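Arkano Tool Support
Ticket 334: hand gripper drops thin parts, left pad worn
Product: Fillo hand gripper
Site: Hullard, assembly bench 2
Opened: 2019-12-07
Status: waiting for parts

Reported fault
Gripper closes normally but thin parts slip out on the lift. It started with the flat spacers and now happens with the small brackets too. Operator says squeezing harder makes the part twist and then drop. Thicker parts are still fine.

Checks so far

1. Wiped both pads with a damp cloth and let them dry. No change.

2. Checked the pad screws. One on the right was slightly loose, so it was tightened. No change.

3. Closed the gripper on a strip of paper. The strip pulls free easily on the left side and holds on the right. Same result on 8 tries.

4. Swapped in the spare return spring from the Rantala kit. No change, original spring put back.

5. Opened the gripper fully over the bench and looked at the pad faces. The left face is scuffed and frayed, worst near the top, and the edge looks ragged. The right face is much smoother. Both blocks still sit square when closed by hand, so we don't think the arms are bent.

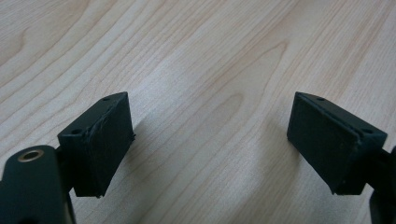
6. Reply from support
Please stop using the gripper for lifting until the left pad has been changed. Don't glue the old facing down or trim it, as the pad will then close unevenly. We are sending 2 pads. Fit them as a pair, even if the right one still looks usable, and keep the old left pad so we can have it back.

After fitting, repeat the paper test from step 3 and add the result to this ticket. If the left side still lets go, send us the whole tool.

7. Site update
Gripper tagged and taken off the bench. Spacers are being placed by hand for now. Pads expected in January, ticket to stay open until they are fitted.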